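Progress report to the Esham Fund for Prayer and Care
Flandby Prayer Line and Visiting Ministry
Covering the winter and spring, up to the end of May

Dear friends at Esham,

Grace and peace to you, and thank you again for your patience with me over the last report, which reached you late and without its second page. I have tried to do better this time, and I've asked my husband to check that everything is in the envelope before it goes (he says he has other things to do, but he will check).

When you gave us the grant, we told you we wanted to do two things. The first was to answer every prayer request that comes to us, by letter or phone or through the web page, with a real reply from a real person. The second was to train enough visitors that someone who asks for company could have it within the week. I'll take them in that order.

The prayer line received 2834 requests in the period. I wrote that number on the board in the back office and stood looking at it for a good while. They come from all over, many from people who have never set foot in Flandby and found us through a cousin or a search late at night. Work and money troubles are the largest group, then illness, then children, grown ones especially. A good many are thanksgivings, which we read aloud at the start of each evening session, and I would recommend the practice to anyone doing this kind of work, as it is a lovely way to begin.

Every request was prayed over by name, or by initial where that was all we were given. Replies have gone out to all but 37 of them, and those gave us no way to write back. We keep them in the blue folder and pray through them together on the first evening of the month, so they haven't been lost.

We did fall behind in the weeks after Christmas. The phone rang and rang, two of our regulars were down with the flu, and for a while people were waiting much longer for a letter than we had promised you. Renata Jabłońska rearranged the evening rota so that the phone and the letters are no longer handled by the same person on the same night, and that has made all the difference. I only wish we had thought of it in the fall! She has also put together a little sheet of guidance for new people on what to say, and mostly on what to leave unsaid, when a caller is newly bereaved. I have enclosed a copy.
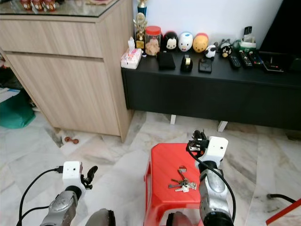
Now to the visiting. We proposed to train 10 new visitors and we have trained all of them, over six Saturday-style sessions (long ones, with soup). Six are now going out on their own, and the others are still paired with someone experienced, partly by their own wish. I have been slow to push them. Sitting with a person who is frightened or angry with God is not something one gets good at in a morning, and I would sooner they went out a little late than a little unready.

Most of the visits are in Flandby itself, with a growing number out at Cinow, where the small church closed and the older members have found it hard to get to worship. One lady there told her visitor that she didn't want to be prayed for, thank you, but would be glad of somebody to read her the Psalms, as her eyes are poor now. They are up to Psalm 73 and she has opinions on all of them. I mention it as it has changed how we ask the first question. We used to say, "How may we pray for you?" and now we say, "What would be a help to you?" and wait.

The spending has gone much as we planned. Postage ran over, as postage will, and the training came in under, thanks to the Kalinowski family letting us have the hall behind their bakery without charge and sending in the rolls besides. With your permission we would like to move what was left from training over to postage. The full accounts are on the separate sheet. If the line marked "sundries" looks untidy, it is mostly stamps, tea and a replacement kettle.

For the months ahead we hope to open the phone line for one afternoon session, from two o'clock, for those who find the evenings too tiring or too lonely to wait for. We would also like to offer the listening training a second time, and three people have already asked to be told when. The question I haven't settled is large print. Several of our correspondents need it, our printer does it badly, and I would welcome your advice before we spend anything.

Please do keep us in your own prayers, and particularly those who answer the phone. They hear a great deal of sorrow of an evening and then go home and make supper. If any of you are passing through Flandby, come and sit in on a session. We begin at seven, and the side door is the one that opens.

With love and gratitude,
The coordinator, Flandby Prayer Line

Enclosed: accounts sheet, guidance sheet for new people, list of training topics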